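September, 9:40 am

Board is back on the perforated table after its second coat of oil. Muammer wanted it across the short side but it overhangs that way, so it stays lengthwise. Checked the glue seams with a fingernail. All flush except one near the middle, which catches a little. Sanded that by hand, 3 passes, and wiped it down.

Corners still need easing. Canan has the small block plane and says she'll bring it back after lunch.

The shape blocks came out of the Barnex tub. Sorting them by colour was no use, so they now go by outline. Two are missing from the set and Müzeyyen is checking the other cupboard. Please put them back in the tub when you finish, not in the drawer with the clamps.

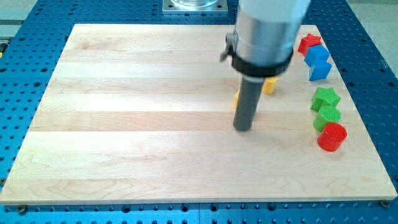 Maple marks easily, so no dragging anything with a burr on it over the top. Kevser asked for felt pads underneath. I've ordered a pack of five from Undden, and until they come use the folded cloth.

To do: plane corners, label tub, ask Sinan for the oil tin.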